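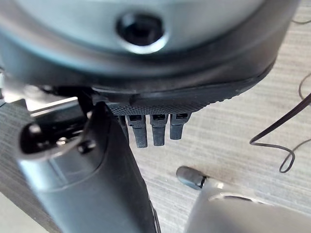 ## Cleaning and storing game cartridges and controllers

Revised 2022-08-22 by Tímea Szénási

**Cartridge contacts.** Dampen a cotton swab with isopropyl alcohol, 90% or stronger. Wipe along the length of the contacts, never across them. Repeat with a fresh swab until it comes away clean. Leave the cartridge face up for 16 minutes before inserting it. Do not blow into the slot; moisture corrodes the pins.

**Sticky buttons.** Remove the battery or unplug the controller. Run a barely damp swab around the edge of each button, pressing it down several times as you go. If it still catches, open the shell and wash the rubber membrane in warm water with a drop of dish soap. Dry it fully before reassembly.

**Stick drift.** Recalibrate in the console menu first. Compressed air under the stick skirt, in short bursts with the can upright, clears most dust.

**Storage.** Keep cartridges in closed cases, away from windows and heating vents. My own shelf holds 80 in a Kirui drawer unit with two silica gel packs per drawer. Replace the packs every August.

**Save files.** Older cartridges hold saves on a coin cell. Copy the save to a backup device before replacing the cell. My copy of Sondura lost a file with 367 hours on it when the cell was pulled first.

Cell sizes vary. Check the number stamped on the old one before ordering.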